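May 15, 2019

Dye bench, cont. from yesterday. Anežka in at 8, me after. Goal is still a teal that survives washing, for the Brirosport blanket order.

Bath 3 - 200 g wool, Plolum blue, vinegar at the start this time. Came up to heat way too fast, my fault, was on the phone with Wei about the invoice. Streaky. Outer turns of the skein dark, inside near the ties almost mint. Overdyed half, left half as is for reference.

Bath 4 - same recipe, slow heat, skein tied looser. Much better. Even right through. Slightly greener than the chip when held by the window, fine under the lamps. Jolene says customer only ever looks at it under lamps. Hm.

Water is hard again. Need to check the softner, salt probably out.

The table covering: 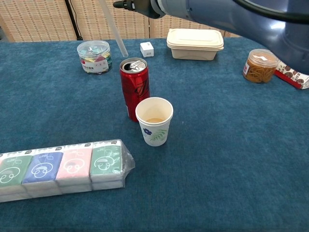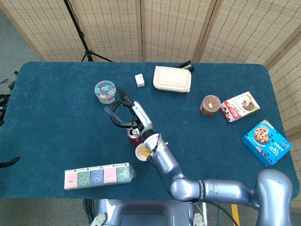
Teal table covering, both shots. Match to the cloth, not to a screen.

Wash test on bath 4: 14 rinses by hand, same soap. Water clear from rinse six on. Rub test on white cotton - faint mark dry, more when wet. Not great. Try longer hold at top heat before blaming the dye.

Bath 5 not started. Pot needs scrubbing first, there's a ring of old brown in it from the walnut stuff.

To do
- reorder citric acid, the Grirnska one, not the cheap bag
- label the skeins!! two on the rack with no tag
- full order is 2,000 g so work out if big pot takes it in one go or split
- Brirosport want a sample card by June
- ask Anežka where the good thermometer went

Comments

Jolene Paewai: Big pot will not take it in one go. Split it and swap skeins between baths halfway or you will see the join.

Anežka Polák: Thermometer is in the drawer under the scale. Softener was out of salt, refilled. Also the untagged ones are bath 2, I think both.

Jolene Paewai: "I think" - snip a bit off each and compare before anyone tags them please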